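Filed under: Toy Library > Checks & Cleaning

Monthly check of the button trays, with my notes

September 30, 2026

Right, it's that time again. I've been through the trays at the Grostbridge toy library this morning with a big mug of tea and the usual sheet, and as ever I've scribbled far more in the margins than the boxes allow. So here are my comments typed up properly, for whoever does October.

1. Trays – cracks, chips, sharp rims
PASS. Ran my thumb round every rim, inside and out. One of the blue ones has gone a bit white at a corner where it's been bent, no split yet, but please look at it again next month. If it catches a tissue, it goes in the bin.

2. Trays – surface clean
PASS after a second go. The patterned bases are a pain for holding on to crumbs and dried squash, so use the soft brush first and then the cloth. I did it the other way round and made a sort of paste!

3. Push buttons – caps firmly on
PASS, with one moan. I twist each cap and then try to lift it with my fingernails, which is more or less what a determined two-year-old will do. All held. The Gotus ones feel stiffer than the older Ackroyd set and I'd guess the smaller children will struggle with them, but stiff isn't a safety problem so I've left it at a comment.

4. Push buttons – battery covers screwed down
FAIL on one, now fixed. A screw in the Ackroyd set was loose enough to turn by hand. I tightened it and then went back over the whole lot, including the ones I'd already ticked. Please use the little screwdriver on the hook and not a butter knife (I know who you are).

5. Push buttons – sound and press
PASS, mostly. One in the spares drawer has a recorded message so loud that I jumped. It's been put aside with a label on until we find out whether the volume can be turned down. Not to go out on loan before then.

6. Play food – splits, loose bits, teeth marks
PASS. Squeeze everything. What I'm after is seams opening up, leaves working loose and anything that's been properly chewed. Two carrots from the Givano basket had gone tacky, so they've been thrown away and crossed off the list.

7. Small parts
COMMENT. I did these with the choke tester next to me and was stricter than last time. Balls and the smaller bits of play food are the ones to think hard about when a tray is made up as a mixed set, with big chunky buttons and little things all in together. Anything that drops into the tester comes out of the under-threes box, however sweet it looks. Mixed sets carry the orange "with a grown-up" sticker.

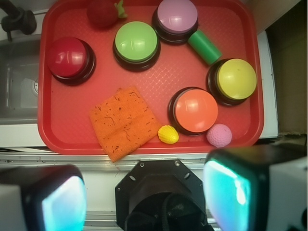 Margit Csizmadia: could we add the sponge cloths to the sheet as an item of their own? I had one last month that was shedding all over the play food and I didn't know whether to fail the tray or the cloth.

Yes, good thinking, and I've written it in as number 8.

8. Cloths – fluff, hairs, loose threads, smell
NEW. Fail the cloth, pass the tray. Shake it outside, hold it up to the window, and if it's picked up specks and hairs that won't rinse out then have a fresh one from the cupboard. They cost next to nothing. Cloths shouldn't go home inside a loan set either, so have a quick look before the lid goes on.

9. Labels and loan cards
PASS apart from set 702, which has lost its card altogether. I've done a temporary one in biro. It wants a proper one with the contents listed on the back, if anybody has neat handwriting and ten minutes.

Still to do: stickers for the mixed sets (we're down to the last 4), more washing-up liquid, and a decision about the loud button.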